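Last updated June 2, 2019
Reading time: 2 min
We use cookies to improve this site. OK / Settings

Sorting household trash – what goes where after a holiday?

Posted by Clulport27

Still clearing up at my place, decorations down since February but the packaging just kept piling up. Have empty drink bottles (label still on), paper cups, those clear molded plastic trays stuff comes in. Our town switched to two bins and the leaflet is useless. Do labels have to come off?? And is a paper cup paper or not

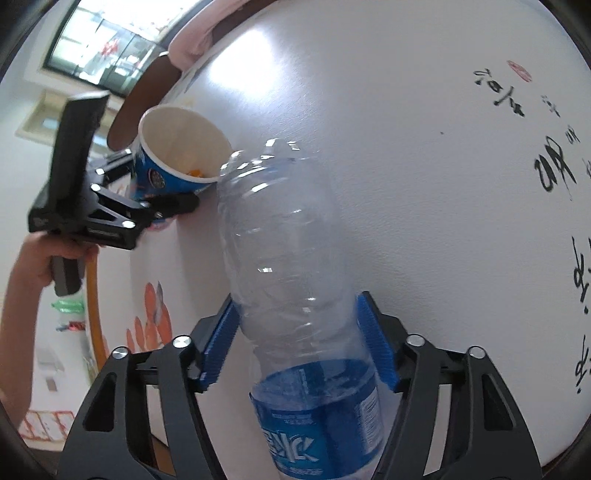
Also do I rinse everything or only the gross ones. Dont want the whole bin rejected, it happened to my neighbor last month. Small kitchen so I can't keep four bags going.

Silvia Jelínek

Bottles – empty, squash, cap back on, label stays. Most places take the label off at the plant but check yours. Cups are the annoying one. Most have a thin plastic lining so they go in regular trash unless your town says otherwise. Tip out any bits first or you get ants.

Trays: look underneath for the number in the triangle. 1 is usually ok. No number, I trash it. Pull off any cardboard backing, that goes with paper.
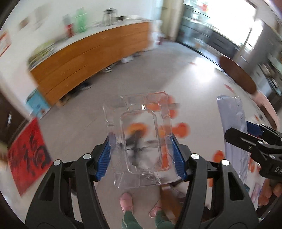

Clear tray, orange paper cutouts on the floor behind.

Paper cutouts can go in with paper if theyre plain. Glitter or foil, no. Tape off first. I do the floor last, one bag for paper and one for everything else, takes me an evening.

Amin

just put it all in one bag, they sort it anyway

Nemine1000

They dont sort it everywhere, ours definately doesn't. Call the town office and ask for the full list, mine was a lot longer than the leaflet. Quick rinse is enough btw, no soap.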